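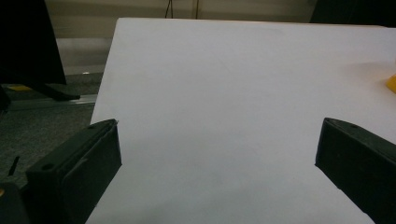 Contents Previous Next Glossary Index

Chapter 14
Small Things on a White Table

In this chapter you will
- find the lightest and darkest tones on a surface that looks plain white
- draw the soft shadow under a small object
- see how a colored object changes the white next to it
- draw a white object so that it shows up on white paper

Words to know: tone, form shadow, cast shadow, contact shadow, highlight, reflected light

Starting with almost nothing

I love teaching this chapter. By now you've drawn chairs, shoes, a stairwell and a great many of your own left hands, and you've earned something quieter. You need a white table, or any table with white paper over it, and one or two small objects that fit in your palm. The first time I set this up for a class at the Birkett studio, a student asked me when the rest of the still life was coming. It wasn't coming! We spent the whole 90 minutes on a toy duck and its shadow, and we could have used another hour.

White surfaces are where most beginners stop looking. We know the table is white, so we leave the paper alone and get on with the object, and the object ends up floating in the middle of the page like a sticker. Look again, though, and the table is full of tone. One side leans toward blue because there's a window over there. The middle goes a little gray where something overhead blocks the lamp. The part near you may be darker than the part far away, and the change from one to the other is so slow that you can't put your finger on the place where it happens. Artists call this a gradient, and a slow gradient is one of the hardest things to draw well with a pencil.

Try this before you draw anything. Cut a hole the size of a coin in a piece of dark card. Hold the card at arm's length, close one eye, and slide the hole across the table from left to right. The patch of white in the hole will change as it goes, sometimes a lot. Hauke Pfeiffer, who taught me to do this when I was a student, used to make us say the tones out loud as we went: "white, white, gray, bluer, gray." We felt silly for a minute and then we started disagreeing with each other, which was when it got good.

Choosing your objects

Pick something with a strong color and a simple shape. Yellow is wonderful for this exercise. It's light enough that its shadow looks properly dark beside it, and a shiny yellow surface will hand you bright highlights without any effort on your part. Plastic toys are ideal, and so are lemons, egg cups, building bricks and bottle tops. Leave the houseplants for Chapter 15.

Put the object down well away from the center of the table. This feels wrong to most people, and it's worth doing anyway. With the object off to one side you have a wide stretch of white to deal with, and you can't pretend it's just background. 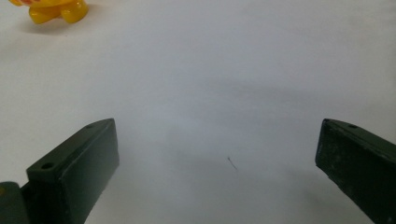
Now look hard at the place where your object meets the table. There are two shadows to find. The first is the contact shadow, a thin dark line right underneath, where almost no light can get in. If the object has feet, each foot has its own. The second is the cast shadow, which spreads away from the object on the side opposite the light. Under a bare bulb it has a crisp edge. Under a cloudy window, or under several ceiling lights at once, it's soft, and it fades so gently that you'll want to draw an outline around it just to have something to hold on to. Please don't! Build it up from the middle outward with the side of the pencil, and let it run out by itself.

Include the small accidents too. A crumb, a hair, a crease in the paper - these tell the eye that the white is a real surface lying flat in a real room. Nandi Le Roux once turned in a drawing in which the best mark on the whole page was a loose thread beside a thimble. She had put it in with a single stroke, and the table snapped into place around it.

Color spills

Take a second look at the white right beside your yellow object. Is it still white? On many tables you'll find a faint warm glow there, especially inside the shadow. Light has bounced off the object and landed on the table. This is reflected light, and it works in both directions: the underside of the object is picking up light from the table as well. If you're working in pencil only, you'll see it as a shadow that's a bit paler than you expected close to the object. If you have colored pencils with you, one very light layer of yellow is plenty.

White on white, with help

A white ball on a white table is a classic problem, and it can be miserable to draw. The edge of the ball and the tone behind it may match so closely that they melt together. So give yourself some help and put the ball in a colored bowl. Now part of its edge sits against a strong color and part of it rises above the rim against the white. You get the easy edge and the hard edge in one drawing.
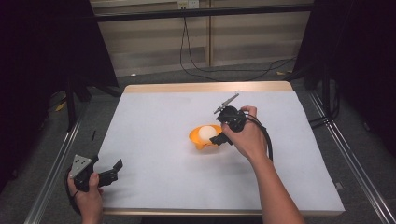 Figure 14.2 White ball in a small orange bowl, on a table covered with white paper.

Start with the bowl. Its rim is an ellipse, and if the bowl is tilted the ellipse tilts with it, so check the angle against the edge of the table. Find the spot where the rim catches the light and leave it as clean paper. Then draw the ball, very lightly, as a full circle, including the part you can't see. You can erase the hidden part later. Drawing the whole circle keeps the visible part honest.

Next, shade the ball. The top will probably need nothing at all. Lower down, the form shadow turns with the curve, and near the bowl you should look for color bouncing back onto the white. Finally, decide what to do where ball meets table, white against white. Squint at it. One of the two will be a shade darker, and if you make that tiny difference clear the edge will appear without a line.

Warm-up 14A

Work on a sheet no bigger than your hand. Set up one object on a white surface. Draw only the shadows, both contact and cast, and leave the object itself as blank paper. Stop after ten minutes, then turn the object a quarter turn and draw the new shadows beside the first ones.

Pin the sheet somewhere you'll see it. We'll come back to it in Section 14.3, when you add a second lamp and the shadows start to cross.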